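Moving my savings to Kukwood, four months in

I said in January that I would write something once the account had been open long enough to have an opinion about it. I moved most of my savings out of the branch in Gurkville and into a notice account with Kukwood, and kept the checking account where it was.

The old account was paying next to nothing. I knew that for years and left it alone, mostly out of laziness. What got me moving was adding up a year of interest and then the monthly fees I had paid on the other account at the same bank. The fees were larger.

Opening the new account took one evening and then a wait of 19 days. The application itself was short. The wait was over proof of address – they wanted a utility bill, I sent a phone bill, and it sat in a queue before anybody told me it wouldn't do.
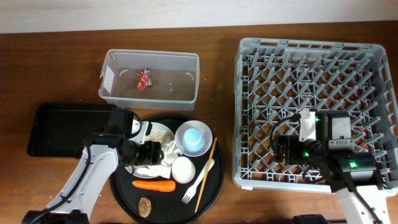

Once the right bill went in, the account was open by the next afternoon. I sent $640 first to check that the numbers were right, waited for it to show up, and then sent the rest. I would do it that way again. The transfer limit at my old bank meant the rest went over in pieces, and I kept a note of each one.

The notice part is simple enough. You tell them you want money out and you get it a month later. If you need it sooner you give up some interest. I haven't needed to yet, so I can't say how smooth that is.

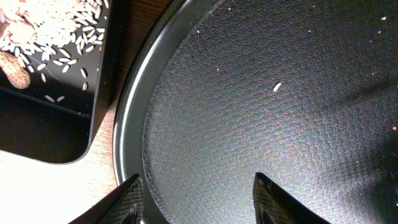 Does the rate stay the same?

It can change whenever Kukwood decides, as long as they write to you first. Mine has gone down once, by a small amount, and the letter came before the change took effect. If you want a fixed rate you need one of their term accounts, and then you can't touch the money until the end.

I did look at two other places. Zulu had a better headline rate, but it dropped after the first few months, and over a full year I worked out that I would end up slightly behind. Grurard wanted a larger opening deposit than I was willing to lock away. Their statements also come on paper only, unless you pay for the online service, and I didn't want to start out paying for something like that.

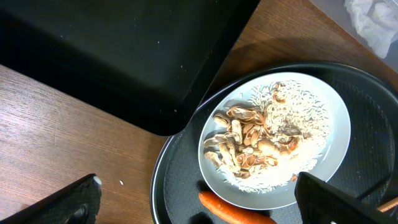 The website is my main complaint. It logs you out after a few minutes, and the statement page shows interest on the day it is paid and not as it builds up. I keep my own spreadsheet, one row a month, and so far it matches theirs to the cent.

I left $1,644 in the old savings account as a cushion. That covers the car insurance and a repair or two, and I can get at it the same day. It earns almost nothing and I have stopped minding.

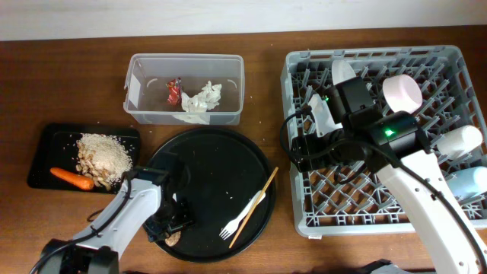
Taxes were another thing to sort out. The interest is now large enough to notice, so I set aside part of it each month – I just guess high and move it to checking. I'll see in the spring how close the guess was.

I still have to change the beneficiary form, which Kukwood will only take by mail. It has been on the hall table for two weeks.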